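Millesska Door Wax, 200 g tin

We've been making this wax since our first winter at Millesska, when every door in the old house looked thirsty and nothing from the store seemed to help! It's a soft beeswax blend for indoor wooden doors, and it goes on with any old cotton rag. Rub it along the grain, give it 30 minutes, then buff (the panel edges like a little extra patience). One tin will usually see you through several doors, and it keeps nicely in a cupboard. $14 a tin, made in small batches.

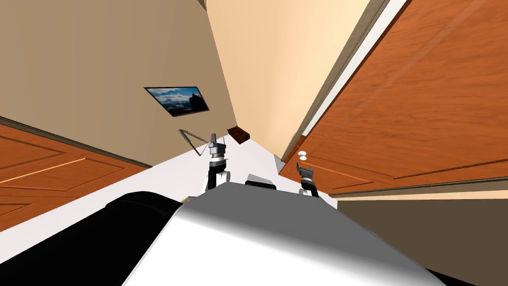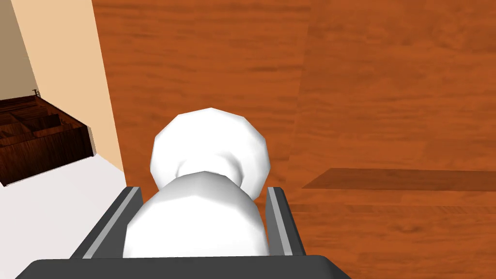
Can I use it over paint?
It's made for bare, oiled or previously waxed wood, so please skip painted doors.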